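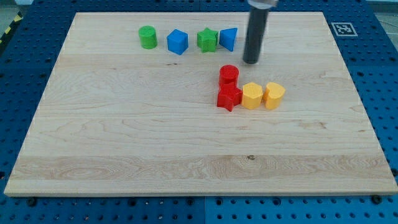 Eine öffentliche Bibliothek solle Bücher verleihen und das Spielzeug den Familien überlassen, hieß es in einer Zuschrift an die Schriftleitung, man zahle schließlich keine Steuern dafür, dass anderer Leute Kinder fremde Bauklötze in den Mund nähmen. Die Zuschrift bezog sich auf den Beschluss, die Spielzeugausleihe in der Zweigstelle Tiller über die Erprobungszeit hinaus fortzuführen und ihre Gebühren neu zu ordnen. Sie war höflich gehalten und knapp begründet. Der Einwand verdient eine Antwort, die sich nicht im Hinweis auf die Beliebtheit des Angebots erschöpft.

Zunächst zur Frage des Auftrags. Das Bibliothekswesen hat seinen Gegenstand mehrfach erweitert, und jede Erweiterung ist mit dem Argument bekämpft worden, sie gehöre nicht zur Sache. Gegen Romane wurde eingewandt, sie dienten der Zerstreuung. Gegen Schallplatten hieß es, sie zerkratzten und seien in privater Hand besser aufgehoben. Bei den Gesellschaftsspielen, die heute in kaum einer mittleren Zweigstelle fehlen, war die Unvollständigkeit der Schachteln das bevorzugte Gegenargument. In allen diesen Fällen hat sich die Praxis am Ende nach einer einfachen Überlegung gerichtet: Ein Gut, das im einzelnen Haushalt nur für kurze Zeit gebraucht wird, dessen Anschaffung aber spürbar ins Gewicht fällt, eignet sich für die gemeinsame Haltung.

Auf kaum etwas trifft diese Überlegung so genau zu wie auf das Spielzeug der ersten Lebensjahre. Ein Steckspiel fesselt ein Kind in einem bestimmten Alter, mitunter wochenlang, und wird danach nicht mehr angesehen. Was folgt, ist bekannt. Es wandert in einen Schrank, von dort in einen Keller und irgendwann auf einen Flohmarkt, wo es für einen Bruchteil seines Preises den Besitzer wechselt, sofern sich überhaupt jemand findet. Haushalte mit wenig Wohnraum können diesen Umweg nicht gehen. Sie kaufen weniger oder kaufen billig, und das Billige hält den Umgang mit Kleinkindern erfahrungsgemäß schlecht aus.

Der zweite Teil des Einwands betrifft die Hygiene. Er wird selten offen ausgesprochen, steht aber hinter vielen Stellungnahmen, auch hinter solchen, die sich förmlich auf den Haushalt beziehen. Hierzu ist festzuhalten, dass Kindertagesstätten, Wartezimmer und Eltern-Kind-Gruppen seit jeher mit gemeinschaftlich genutztem Spielzeug arbeiten und dafür Regeln gefunden haben, die sich übertragen lassen. Glatte Teile werden bei der Rücknahme abgewischt, textile Teile werden nur angenommen, wenn sie bei 60 Grad waschbar sind, Plüsch bleibt ausgeschlossen. Die Stiftung Virkside, die den Grundbestand finanziert hat, machte diese Ordnung zur Bedingung ihrer Förderung, und sie tat recht daran. Eine Ausleihe, die an dieser Stelle nachlässig verfährt, verliert das Vertrauen ihrer Nutzer schneller, als sie es gewinnen kann.

Schwerer wiegt nach unserer Auffassung ein dritter Punkt, den die Zuschrift nur streift, nämlich der Umgang mit verlorenen Teilen. Hier ist die bisherige Praxis tatsächlich zu beanstanden, allerdings in umgekehrter Richtung. Die Benutzungsordnung sah in der Fassung, die bis zum 1. Juni 2022 galt, vor, dass bei Verlust eines Einzelteils das gesamte Spiel zu ersetzen sei. Die Bestimmung war aus dem Buchbereich übernommen worden, in dem sie ihren Sinn hat: Ein Roman ohne sein letztes Kapitel ist unbrauchbar. Ein Satz Bausteine, dem ein Stein fehlt, ist es nicht. Kein Kind von zwei Jahren hat je eine Packungsangabe geprüft.

Die Folgen dieser Regel ließen sich am Bestand ablesen. Von den 200 Spielen, mit denen die Ausleihe eröffnet wurde, waren nach dem ersten Jahr 46 gesperrt, und zwar in der großen Mehrzahl wegen eines einzigen fehlenden Stücks. Sie lagen im Magazin, vollkommen benutzbar, und durften nicht herausgegeben werden. Zugleich wurden Ersatzforderungen von bis zu 70 Euro verschickt, denen in manchen Fällen nichts weiter zugrunde lag als eine hinter die Heizung gerollte Holzkugel. Man muss sich vergegenwärtigen, an wen solche Bescheide gehen. Ein Angebot, das gerade jene Familien erreichen soll, die sich die Anschaffung nicht leisten können, schreckt sie mit einer Forderung in Höhe eben dieser Anschaffung ab. Die Familien, die den Betrag mühelos aufbringen, hätten das Spiel vermutlich gleich gekauft.

Seit der Neufassung wird unterschieden. Fehlt ein Teil, ohne das ein Spiel seinen Zweck nicht mehr erfüllt, etwa der Rahmen eines Legespiels, so ist weiterhin Ersatz zu leisten, jedoch nach Zeitwert. Fehlt ein Teil unter mehreren gleichartigen, so wird der Verlust auf dem Beiblatt vermerkt und das Spiel wieder ausgegeben. Diese Lösung ist vernünftig, und sie hätte von Anfang an gelten können. Wir hätten uns darüber hinaus gewünscht, dass der Vermerk nicht mehr den Namen der Zweigstelle und das Datum der Rückgabe trägt, woraus sich mit etwas Mühe auf den letzten Entleiher schließen lässt. In einem Ort von der Größe Tillers ist das keine theoretische Sorge.

Zu den Kosten ist Folgendes zu bemerken. Der laufende Aufwand entsteht nur zum kleineren Teil durch Neuanschaffungen. Der größere Teil ist Arbeitszeit an der Theke: Auspacken, Durchsehen, Abwischen, Einpacken. Wir haben uns den Vorgang in Tiller zeigen lassen. Er nimmt je Spiel im Mittel neun Minuten in Anspruch, und davon entfällt ein beträchtlicher Anteil auf die Eingabe in das Ausleihprogramm Volari, das für Medien eingerichtet wurde und für jeden Gegenstand die Angabe eines Verfassers verlangt. Die Beschäftigten tragen dort derzeit einen Bindestrich ein. Es wäre den Verantwortlichen zuzumuten, beim Anbieter auf eine Anpassung zu dringen, bevor über zusätzliche Stellenanteile verhandelt wird.

In der Aussprache ist vorgeschlagen worden, den Aufwand über eine Jahresgebühr zu decken, die neben dem gewöhnlichen Bibliotheksausweis zu entrichten wäre. Davon raten wir ab. Gesonderte Gebühren für gesonderte Bestände haben in der Vergangenheit regelmäßig dazu geführt, dass die Nutzung zurückging und der Bestand anschließend mit dem Hinweis auf die geringe Nutzung aufgelöst wurde. Wer die Spielzeugausleihe nicht will, sollte dies offen vertreten. Sie auf dem Umweg über eine Gebührenordnung auslaufen zu lassen, wäre kein redliches Verfahren.

Ebenfalls erörtert wurde die Übertragung an einen privaten Träger. Der Gedanke liegt nahe, zumal mit dem Verleihdienst Yeoh ein Anbieter bereitsteht, der Spielzeugpakete im Abonnement verschickt und nach allem, was uns vorliegt, ordentlich arbeitet. Gegen diesen Anbieter ist nichts einzuwenden. Er bedient Haushalte, die ein monatliches Entgelt vertraglich binden können und tagsüber Pakete annehmen. Eine öffentliche Einrichtung hat auch die übrigen im Blick zu behalten, und sie leistet dabei etwas, das der Versand naturgemäß nicht leisten kann: Das Kind sieht die Dinge im Regal, fasst sie an und entscheidet sich, oft gegen die Erwartung der Erwachsenen, für das unscheinbarste Stück.

Über den pädagogischen Wert soll an dieser Stelle zurückhaltend gesprochen werden. Es wird in diesem Zusammenhang viel versprochen, von der Förderung der Feinmotorik bis zur mathematischen Frühbildung, und nicht alles davon ist belegt. Für die Begründung einer Ausleihe ist es auch entbehrlich. Niemand verlangt von einem entliehenen Kriminalroman den Nachweis einer Wirkung. Dass ein Kind sich eine halbe Stunde lang mit ein paar einfachen Formen beschäftigt, sie aufstellt und wieder umwirft, ist für sich genommen ein hinreichender Zweck, und es wäre der Sache gedient, wenn die Förderanträge künftig mit etwas weniger Wirkungsprosa auskämen. Die Bearbeitung des entsprechenden Formblatts hat in Tiller nach Auskunft der Leitung mehr Zeit gekostet als die Auswahl des Bestandes.

Bleibt die Frage der Ausdehnung auf weitere Zweigstellen. Dafür spricht vieles, doch sollte sie nicht überstürzt werden. Die geänderte Ersatzregelung ist neu, und es ist offen, ob die Nutzer mit der größeren Nachsicht sorgsam umgehen. Wir gehen davon aus, halten aber eine Beobachtungszeit für angemessen. Ferner muss geklärt sein, wo die Spiele gelagert werden. Die Schachteln beanspruchen erheblich mehr Raum als Bücher, und die Magazine der kleineren Häuser sind belegt. Eine rollierende Ausstattung, bei der Teilbestände halbjährlich zwischen den Häusern wechseln, könnte Abhilfe schaffen, setzt jedoch einen Fahrdienst voraus, der bislang in keinem Haushaltsansatz vorkommt.

Wir empfehlen daher, die Ausleihe in Tiller ohne gesonderte Gebühr fortzuführen, die gesperrten Spiele nach den neuen Maßstäben durchzusehen und freizugeben sowie offene Ersatzforderungen aus der Zeit der alten Ordnung niederzuschlagen, soweit sie einzelne gleichartige Teile betreffen. Über die weiteren Zweigstellen kann nach der Sitzung im Juli befunden werden. Bereits geleistete Zahlungen sollten auf Antrag erstattet werden, wobei auf die Vorlage der Quittung verzichtet werden kann, wenn der Vorgang im Ausleihprogramm noch nachzuvollziehen ist.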